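Back line sitting too deep after taking the lead
April | posted by lowblock_48

Watched the Drovano match again. They go 2-0 up, then the back four drops to the edge of its own box and midfield doesn't follow. The gap between the lines gets to roughly 300 square yards and Puvum plays straight through it. Both goals against came from there.

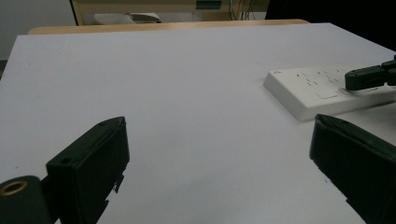

Black gripper fingers over a white surface.

pressing_trap wrote:
Disagree. The line depth was fine. The problem was the left winger, who stopped tracking the fullback after halftime. Puvum got 4 free crosses from that side.

lowblock_48 wrote:
The crosses were cleared. Look at where the second balls landed – top of the box, no Drovano shirt near them. A holding midfielder has to be there.
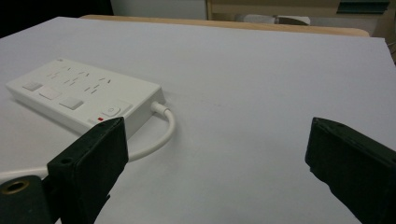 Zamness did the same thing in the cup and got away with it only on keeper form. You can't defend a lead with a flat five and no screen.

offside_by_48 wrote:
Zamness pressed higher than that. Different setup, different result. I'd keep the line where it is and take off a forward for a second pivot.

pressing_trap wrote:
Then you have no outlet and the ball comes right back. Leave the forward on and fix the winger.

Comments (2)

goalkick: Second pivot for me too. Should have happened at the break.

row_h: The away game at Đàm is on a narrow field, so the wide issue may not come up.

Contact | © Puvum Supporters Board | Back to top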